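My semester project: keeping tea warm in a student house

Student projects - second year, Design and Materials

So I should start by admitting I picked this topic because I was cold. Our house on the hill above Triltport has one working radiator per floor, and by February I was drinking tea mostly to hold it. The tea was always lukewarm by the time I got back to my notes, and when our teacher Els Vanhove asked for project proposals on a Wednesday morning I wrote "why does my tea go cold so fast" on the sheet and handed it in. She wrote "fine, but measure something" next to it, so I did!

What I wanted to find out

My question was pretty simple. If you wrap a drink in something knitted, felted or fuzzy, how much longer does it stay nice to drink? I also wanted to know if the lid matters more than the wrap, because my housemate Moataz Fawzy kept insisting it did and we had a running argument about it (he studies chemistry, so he argues about most things in the kitchen).

I decided "nice to drink" meant anything above 50 degrees Celsius. That number is just my own taste. Moataz likes his much hotter and Sharada Marar, who helped me with the timing, will happily drink tea that has been standing since lunch.

A little background

Heat leaves a cup in a few ways at once. Some goes through the wall into the air, some goes down into the table, and a whole lot leaves off the top as steam. I knew the word evaporation from school but I had never thought about how much heat it carries off. My grandmother has a quilted tea cozy that covers the whole pot, spout and all, and I used to think it was only there to look cute.

Fabric works mostly because of the air trapped in it. Fleece is good at this, since the fibers stand up and hold little pockets of air between them. Squash it flat and you lose a lot of that. I read two library books on textiles and one on houses, and the one on houses was way more useful - a wall and a cup have the same problem.

Getting the stuff together

I bought a kitchen thermometer at Desmet, the hardware place by the station, and borrowed a second one from the lab so I could check them against each other. They disagreed by half a degree, which I decided to live with. For wraps I used an old sock, a piece of gray felt, and a fleece sleeve. Fleece covers for cups are easy to find, and they're also easy to sew if you have a scrap left over from a blanket.
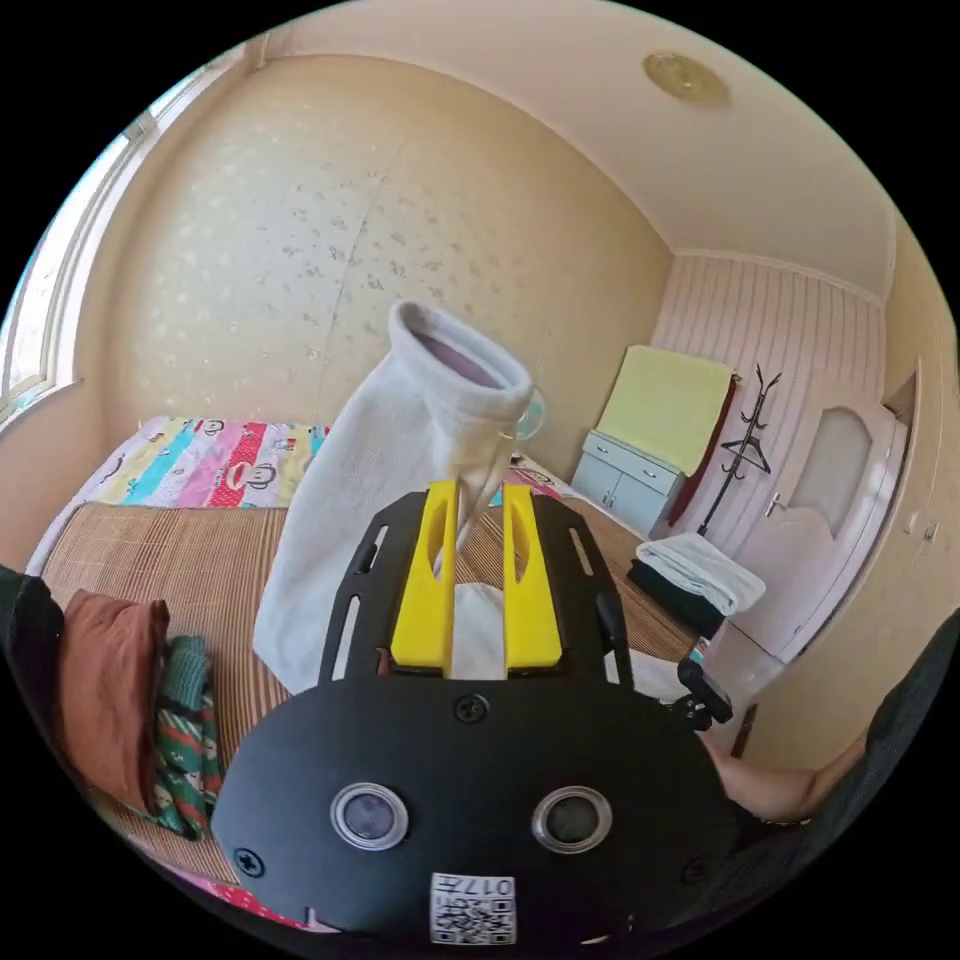

How I did the test

I boiled the kettle and poured 200 ml into the same mug every time. The mug stood on the same cork mat, away from the window, and I started the clock when the thermometer dropped to 80 degrees. Then I wrote down the temperature every five minutes until it went under 50. I did each wrap with no lid first and then with a saucer on top.

My first three runs went in the trash. I'd left the kitchen door open, and every time somebody walked through, the draft messed up the numbers. After that I taped a note to the door, and Thijs Jansen from downstairs drew a very sad teacup on it.

By the end I had 286 readings in a spreadsheet, and I'd drunk way too much weak tea.

What I found

The bare mug lost heat fastest, no surprise there. The sock helped a bit, the felt a bit more, and the fleece came out best of the three, but the gap between felt and fleece was smaller than I'd hoped. I really wanted fleece to win by a mile.

The saucer was the big one. A bare mug with a saucer on top did better than the fleece with no lid, every single time. I had to go and tell Moataz he was right, and he was unbearable for the rest of the week. Fleece plus saucer was the clear winner overall, and it's what I use now when I'm writing.

Things I'd do differently

I should have kept track of the room temperature. Our kitchen swings a lot between morning and evening, and I only noticed near the end. I'd also try a thin glass, since I only ever tested the one thick mug. Els pointed out that I never tested a cup sitting straight on the cold counter, and now I can't stop thinking about how much the cork mat was doing.

Thanks to Sharada for the timing, and to everyone in the house for using the other door.

Comments (3)

Heidrun Gisler
Loved reading this! My mother always put the saucer on top and we laughed at her for it. Will pass it on.

teabag_357
Did you preheat the mug? Makes a huge difference in my experience.

Sharada Marar
For the record, room temperature tea is fine and you are all fussy.

This site uses cookies to remember your settings. Accept - Decline - Read more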